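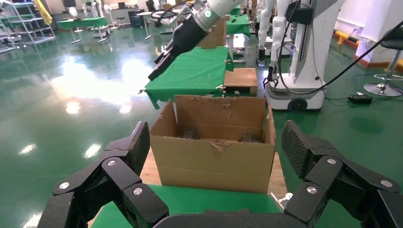

6 Jun 2024

Today I wanted to finish the boxes from the move and I finished only one shelf. I am a little ashamed, but I write it down anyway.

The trouble is the cardboard. In January, when I left Melgate, I kept every box because I thought I would sell them or give them away. Now I look at them and many are torn at the top, the paper is peeled and the wavy layer inside comes out. A box like this still holds small things. It does not close well, and I would not put plates in it.

Banafsheh called at lunch. She says I should throw away every box with a bad edge and buy 12 new ones from Cudley. I told her that tape is cheaper. She laughed and said I talk like my father. Maybe it is true - he kept even the string.

In the afternoon I put a green cloth on the table, so that the wood does not get scratched, and I sorted the small things there. Keys, two locks, the old door handle, batteries which may be dead. I found the receipt from Tehrani for 680, which I was searching for the whole spring. It was inside a cookbook. I do not remember to put it there.

Siamak will come with his car to take the flat cardboard. I must remember to ask him for the wide tape, and to return his screwdriver. Also to call Shahab about the lamp.

My back hurts. The soup was too salty again, but I ate it all. Tomorrow I start with the shelf by the window.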